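April 2022

Up too early. Rain on the roof again, gutters still blocked, did nothing about it. Toast, half a cup of tea, out the door by ten past seven with my hair wet.

Rang the rental people re the hot water. On hold for 23 minutes, then a girl who was very nice and couldn't help. Says the plumber from Brollard will ring "to arrange a time to ring". Wrote that down so I remember it when I'm asked why I'm grumpy.

Rafsan Matubbar has finally sent through the choir list. We have 56 names and one car park. He wants the concert in the old Mastier hall, I want the school, Mum wants whichever has the decent toilets. Mum will win. Still no tenors to speak of. The Gramau piece is beyond us, I said so at rehearsal and got a look, then we did it again from the top and it fell over in the same bar. Page turn, I reckon. Altos come in late because we're all flapping paper. Going to photocopy the second page and tape it on.

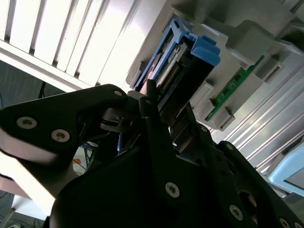

Black, seven silver screws.

Lunch at the desk, leftover pumpkin thing. Not good cold. Paid the rego, $491 gone just like that, and the car still makes the noise on left turns. Only left. Dad says wheel bearing, but Dad always says wheel bearing.

Library books due, forgot. Renewed two on the phone, the third has a hold on it so will have to actualy finish it tonight. The one about the lighthouse families. Good in the middle, too much about cheese.

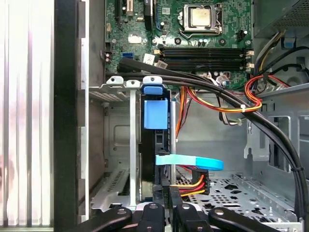
Then to the shops for the choir supper stuff and of course forgot the list. Bought: biscuits, more biscuits, a lemon. Lettuce was a shocking price so we're having slaw. Ran into Mrs Aidoo by the eggs and she's offered to do the piano for the concert if her wrist is better - huge relief, didn't let on how huge. She thinks we should drop the Gramau too!! Will mention it to Rafsan, carefully. Or get her to.

Home after five. Washing had been out in it all day so that's another spin cycle. Cat under the bed, wouldn't come out for anything but tuna, and then only as far as the doormat. Rang Jess, talked for ages about her kitchen (green tiles, I said yes, I think she wanted me to say no). She's coming down for the long weekend with the kids, so need to find the airbed and see if it holds air. Last time it was flat by 3 in the morning.

Plumber didnt ring. Cold wash at the basin, very bracing, swore a bit.

To do tmrw - gutters, tape for the music, birthday card for Nan, ring about the bearing. Lighthouse book: eighty pages to go and my eyes are shutting. Might skip the cheese.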